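Style > Shopping > Dresses

Kettani is finally bringing back the wrap dress, and I may have squealed a little at my desk. If you missed it two summers ago (I did, and I've been grumpy about it ever since), it's the knee-length one with the flutter sleeves and the deep side pockets that everybody at the Rendendale outlet was fighting over. It returns to the Bendport store in April, and the online shop gets it the same morning at 9.

I called the store and got Savita Dhillon, who runs the floor there, and she was as excited as I was. "We kept a waiting list in a notebook and it got to 543 names," she told me. "I've had people stop me at the grocery store!" Everyone on that list gets an email first, so check your spam folder if you signed up way back when.

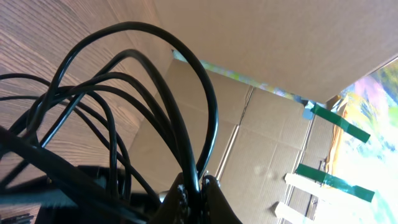
Loops of black cable.

Now the good stuff. The new version comes in four colors: rust, navy, a soft sage green and a tiny white dot on black. The waist tie is longer this time, so it goes all the way around and knots in front, and the neckline has a little hidden snap. Hooray for the snap! I spent most of a cousin's wedding holding the old style shut on a borrowed one.

Sizes run up to 32, and Savita says the cut is roomy through the hip, so go down one if you're between. The fabric is a new crepe called Plasinell that's supposed to go in the washer on cold and come out without needing the iron. I'll believe that when I see it, but designer Essam Belkadi swears he packed one in a carry-on and wore it straight to dinner... well, his sister did.

Bendport is getting 191 dresses in the first delivery, with more promised in May. I'm going for the rust, and if they're out of rust, the sage.

Get our shopping news by email. Enter your address to subscribe. You can unsubscribe at any time.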